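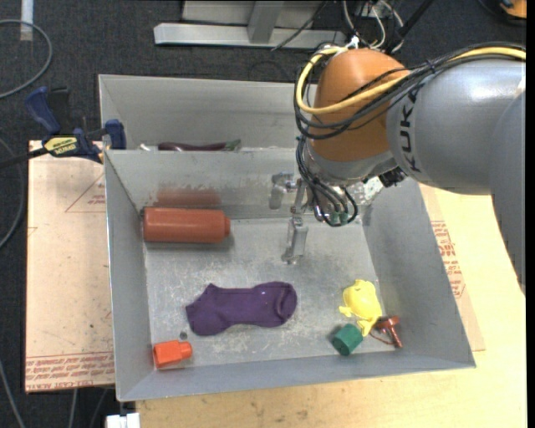

Most of the money in a robot picking cell goes on things that were never in the first quote. I have put together budgets for small automation projects at Cemgate for nine years, and the arm is the line I worry about least. It has a price, a delivery time and a manual. Everything that has to be bought, made or borrowed to get the arm doing useful work is where the plan goes wrong.

A typical request comes to me as a single figure. Someone has had a price for an arm, added a gripper, added a bit for luck and rounded up. The last one allowed 1,000 pounds for "sundries". That was meant to cover bins, mounting, cabling, clamps, test objects and a table to stand it all on. The cable alone took a good part of it, and the first set of cable ties and hose wraps had to be replaced when we moved the gripper fittings.

Cable deserves its own line. On a bin picking job the wrist turns in every direction, and whatever runs to the gripper has to turn with it. You need enough slack for the worst reach and little enough that the loops don't drag across the bin wall. Finding that length takes time on the actual machine. I now ask for two days of a technician's time for dressing the cables, and a spare set of connectors. People strike it out of the budget and then spend the two days anyway.

Bins are the next one. A plain metal bin with sloping sides is a sensible thing to start with. Objects slide back towards the middle and the walls will stand being knocked. But sheet metal throws reflections, and if your camera system dislikes them you will be paying for a lining, different lights or more software time. Find out before you order a dozen. We ordered 13 from Leone because there was a discount, and had to rework most of them. The discount was gone by the second week.

I would spend more than most people do on test objects. It feels silly to put a toy, a sock and a plastic bottle on a purchase order, and I have had to defend exactly that sort of order to a finance meeting. But a gripper that is only tried on neat blocks tells you nothing about the day it meets something soft, or round, or with a string hanging off it. A mixed box of cheap things costs very little compared with learning the same lesson on a customer's goods. Buy duplicates too, as small items go missing and the replacement is never quite the same shape.

Where I would spend less is on permanent fixtures. Assunta Testa, who ran our workshop before she moved to Plirel, used to refuse to bolt anything down for the first three months. Bins were clamped. Packing went under them in whatever sheet material was lying about. It looked rough and visitors remarked on it, but each layout change took minutes and cost nothing. The one project where we had a proper welded stand made at the start, we cut it up in May.

There is a fair argument on the other side. Santino Tapia at Estudeck buys complete cells from one supplier and says my way of working hides its costs in wages. He is partly right. If you know the part, the bin and the rate you need, buy the finished cell and have someone else carry the risk. He does the same few products year in, year out, and it suits him. Our jobs change too often for that, and a closed cell that can't be altered is an expensive cupboard.

What I object to is the halfway plan, where a firm buys an arm as if it were a finished cell and then staffs it as if it were one. The purchase gets approved in an afternoon. The months of setting up fall on whoever happens to be nearby, and nobody's time is booked against it. When it runs late the robot is blamed.

My own rule is to take the price of the arm and gripper and set aside roughly the same sum again for the first year, most of it for people. I also hold back a separate amount that can't be touched until the thing has picked real goods for a full week. If it isn't needed it goes back. So far it has gone back once.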